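Bathroom sink or utility sink for big mixing bowls?

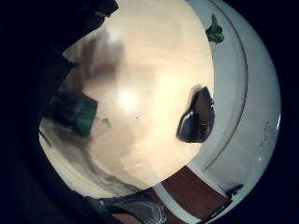
wusdale_baker
Moved into a rental in Wusdale in March and the kitchen sink is a single bowl, 19 inches across on the inside. My biggest mixing bowl goes in, but then I can't get a hand down the side to scrub the outside of it. I bake on Saturday and end up with dough all over the rim. Has anyone dealt with this without replacing the sink? The landlord won't pay for a new one.

tmk46
What do you need to wash the outside for? Fill the bowl with cold water, leave it on the counter for an hour, dump it, wipe the outside with a wet rag. Done.

wusdale_baker
Because the flour paste gets under the lip and dries there. A rag doesn't reach it. I've tried.

Jarmo Oksanen
Cold water is right, hot water turns the dough to glue. For the lip use an old toothbrush or a bottle brush. I had a small sink for years in Skolton and washed everything large in a plastic tub on the floor of the shower. Not elegant but there is plenty of room and you can use the hand sprayer.

drainboard
I wouldn't wash dough in a shower. It goes down the drain in strings and catches on hair. Scrape first, with a plastic scraper, into the trash. Then it doesn't matter much where you wash it.

Jarmo Oksanen
I did say tub. The tub gets emptied outside.

drainboard
You said shower floor and hand sprayer. Some of it is going down the drain.

Jarmo Oksanen
Fine, some of it. Never had a clog.

pell_r
Two questions for the OP. Is the big bowl light enough to tip on its side with one hand? And is there a laundry hookup anywhere? A freestanding utility sink is cheap if you already have the pipes. Turunen in Venport had used ones out back last time I went, and they let you measure before you pay. Bring a tape and the bowl.

wusdale_baker
Light enough empty, not with water in it. There is a hookup in the basement but I would have to carry everything down the stairs. I also don't know if I'm allowed to add a sink.

pell_r
Ask in writing. If you leave it behind when you move out they usually say yes.

tmk46
Or buy a smaller bowl. A 19 inch sink is not small. I make two loaves at a time in a bowl that fits in mine with room all the way around.

wusdale_baker
I make six. I'm not splitting the dough over three bowls to save one wash.

kettle_on
I turn mine upside down over the faucet side of the sink, with the rim resting on the divider, and rotate it as I go. With a single bowl sink you could lay a board across the middle and do the same – just dry the board afterward or it warps. Mine lasted two winters.

drainboard
The board is a good idea. Put a folded towel on it so the bowl doesn't slide.

wusdale_baker
Tried the board tonight with a towel on it. Better. The lip is still a pain but I can get at all of it now. Going to pick up a bottle brush this week and email the landlord about the basement.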